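Galeria: a caixa dos petiscos

13 de março de 2022

Domingo de arrumação cá em casa, e calhou à caixa dos petiscos. Quem já passou por cá sabe do que falo: temos um armário inteiro (bom, era meio, foi crescendo) com pacotinhos que vamos juntando de viagens, de trocas pelo correio e das visitas que nunca chegam de mãos a abanar. Fui buscar uma caixa de cartão, estendi a toalha aos quadrados e toca a despejar prateleiras!

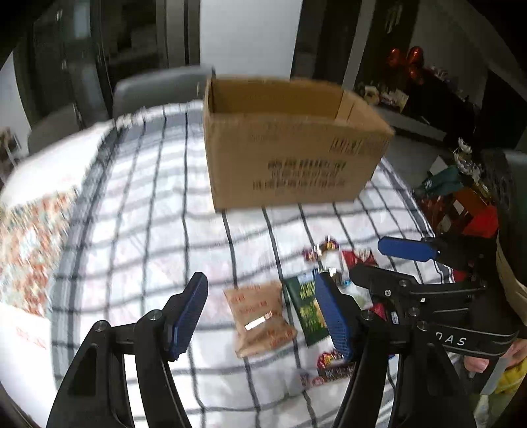

A caixa ao fundo e os pacotes na toalha. O verde-escuro está mesmo ali, com as letras em verde-claro e amarelo, e ao lado um acastanhado, que parece de papel, vincado.

Aquela coisa vermelha e dourada que brilha tanto ganhou o prémio do embrulho mais vistoso do dia. Os miúdos queriam logo abri-la, e eu a dizer que primeiro se arruma e depois se come (perdi a discussão mais tarde, já lá vamos).

A toalha, sim, é a mesma dos almoços de agosto no quintal. Quadriculada, com a barra cinzenta, e com rugas que nenhum ferro tira. A minha mãe diz que é falta de jeito meu, eu digo que é do tecido e ficamos assim. Para arrumar dá um jeitaço, que nos quadrados vou alinhando os pacotes por tamanho e vejo logo quais são repetidos.

Uma palavra para o Matěj Šimek, que nos manda encomendas de Trovau desde que trocámos moradas num fórum de doces. Na última vinham 28 pacotes, todos diferentes, e uma folha escrita à mão com o nome de cada um e o que ele acha do sabor. A folha está colada na porta do armário. Ele dá notas de um a cinco e é severíssimo, há lá umas bolachas de sésamo de que eu gosto imenso e que levaram um dois!

Já agora, como é que faço a separação, que me perguntaram nos comentários da galeria anterior: o que acaba o prazo primeiro fica em cima, o salgado vai para um lado e o doce para o outro, e o que tem rótulo que não sei ler vai para um saquinho à parte até descobrir o que é. Os embrulhos mais bonitos guardo-os depois de vazios, abertos e espalmados dentro de um dossier. Vou em 151 e ainda tenho três envelopes por passar a limpo, portanto este número está sempre a mudar.

O que ficou decidido no fim da tarde: a caixa vai para a prateleira de baixo, a fila dos chocolates sobe (o mais pequeno já chegava lá sozinho) e na sexta fazemos uma prova com os vizinhos. Quem quiser trazer alguma coisa que traga, de preferência salgada, que de açúcar estamos servidos até à Páscoa. E se alguém souber onde se arranjam por cá os caramelos da Trilari, escreva-me, por favor, que os nossos acabaram durante a arrumação e tenho dois suspeitos com os dedos pegajosos.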